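By Tianyou Luo
June
272 shares | 10 comments

The bicycle had been missing for the best part of a winter when it came back to its owner, and it came back muddy, with somebody else's bell on it and a very nice new saddle. She had long since given up and was taking the bus. I heard the story over tea in the back office at Gredbridge police station, where they are fond of telling it, and I have to say I was fond of hearing it too. 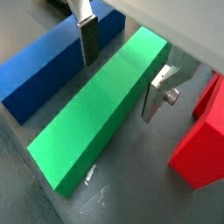
Gredbridge Station, Property and Recovery Team

Most of us only think about stolen goods when they are ours. We ring up, we get a number, and then (if we are like me) we grumble for a week and buy another. What goes on afterwards is a slow, patient sort of business, and a good deal of it happens in a long room behind the Nirken road, where nearly 1000 items are waiting to be matched with the people who lost them. There are drills and prams and fishing rods, and one tuba, which has been claimed twice by people who couldn't say what make it was.

Sergeant Han has run the room for six years. She reads the small ads from Idmont over her breakfast, and she once spotted a stolen lawnmower by the dent in its hood. "People describe things so badly when they're upset," she told me. "They say it was red. Well, how red?" She would like us all to write down our serial numbers, and I promised her I would, and I still haven't done the mower.

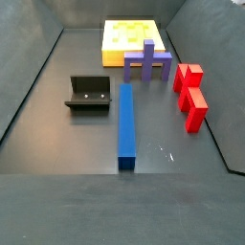

Getting your things back

If something of yours has been taken, keep your crime number and ring the front desk, which is open until 6 in the evening. Bring a receipt or an old photograph, or failing that a good long description with every scratch in it. Han doesn't mind a long one at all, and she'll put the kettle on while you talk!

Related stories
Shed break-ins: what the Idmont patrols found
A night with the Nirken road crew
Who owns the tuba?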